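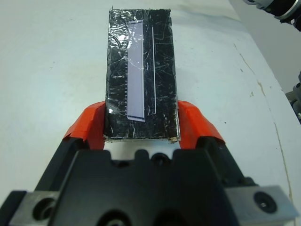
Black box, a great deal of tape. Thread on returning things, a hobby I never chose.

In January I bought a desk lamp from Prokier. It cost 38 quid and it hummed. It wasn't loud, more like a fridge in the flat next door thinking something over, but once I'd heard it I couldn't hear anything else.

The returns page says "easy returns" in large friendly letters. Under that, in smaller and less friendly ones, it says you have 18 days, counted from dispatch. The lamp spent 4 of those in a depot outside Swindon, enjoying itself.

You also need the original packaging. I'd torn mine open like a bear at a campsite, so I spent an evening rebuilding it with parcel tape. By the end there was more tape than cardboard and I'd lost the end of the roll twice.

Then the label. You can't print it from your phone, and the email link only opens in the app. The app wanted to know my date of birth. For a lamp.
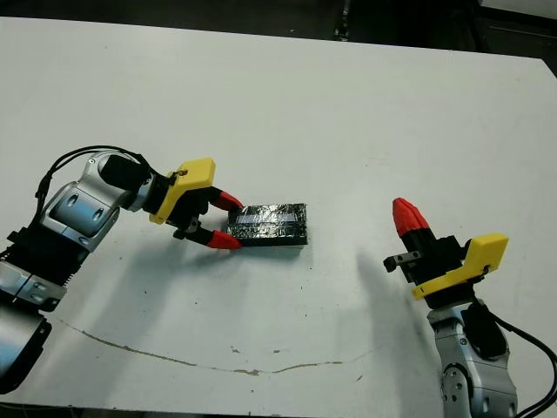

Mỹ Diệp replied to the first post: You're meant to pick "arrived faulty" and never "changed my mind". Changed my mind costs you the postage. I learnt this over a kettle.

Thank you, Mỹ Diệp, I'd already picked "other". "Other" opens a box where you explain yourself in 35 characters. I put "it hums and I can't stop hearing it", which is exactly 35, and I'm prouder of that than of most of my degree.

So, Thursday, the drop-off point. It's a vape shop with a shelf. There were three of us queuing with parcels and one man who wanted a vape, and he looked at us as if we'd ruined the place.

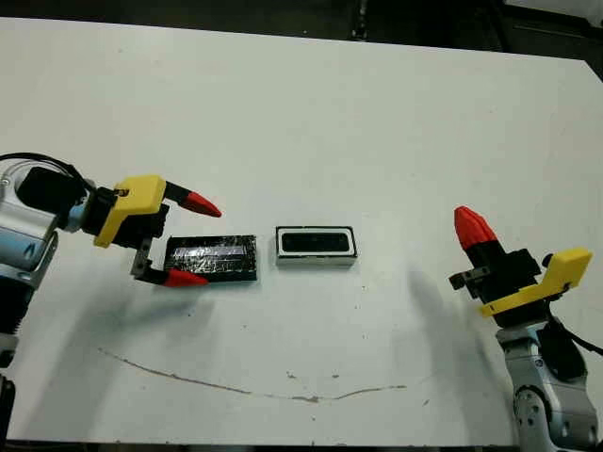 The lad behind the till scanned my label, frowned, scanned it again and said it was for a different courier. Theirs is the dry cleaner's opposite. The dry cleaner's shuts at 1 on a Thursday – I got there at ten past.

Went back the next morning. They took it, no questions, and gave me a receipt so faint I had to photograph it against the window.

The refund has now been "processing" for longer than I owned the lamp. I've been using the big light in the evenings like somebody waiting to be interviewed.

Dean Yeoman wants to know why I didn't just keep it and put the radio on. Muting Dean until the money's in.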